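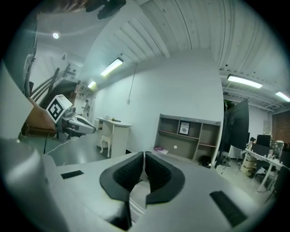 The Budget, Second Attempt

Kelly Bittencourt wants the equipment plan by Friday, and she wants it on one page. My first try ran to 17 lines, four of which were cables.

Everyone budgets for grippers. We priced a pair from Mindport and a pair from Arango, and argued about them through most of July. Finger pads went in as a single line, "pads, misc.," until Hugo asked how many we'd go through in a year. I wrote down 100. He laughed, so now it says 100 with a question mark.

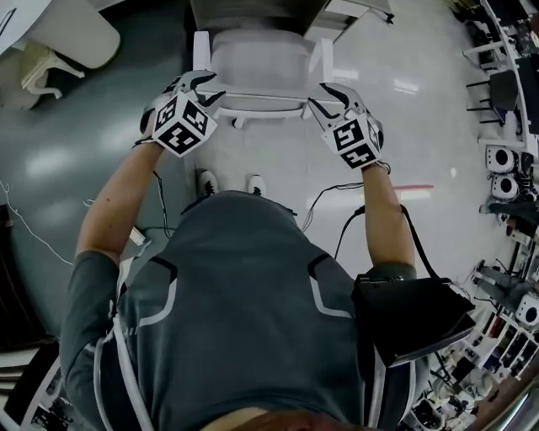

The other thing I left out was people's time. Moving a chair with a gripper in each hand is slower than moving a chair, and somebody has to be paid to do it over and over. That line is now bigger than the hardware, and I expect a phone call.

Still missing: spare batteries, a second set of cube markers, and whatever Cokance charges for shipping. Their quote says "to be confirmed," same as it did last time. I've put in a number I made up and rounded it.

Contact | © Folke Magnusson | Back to top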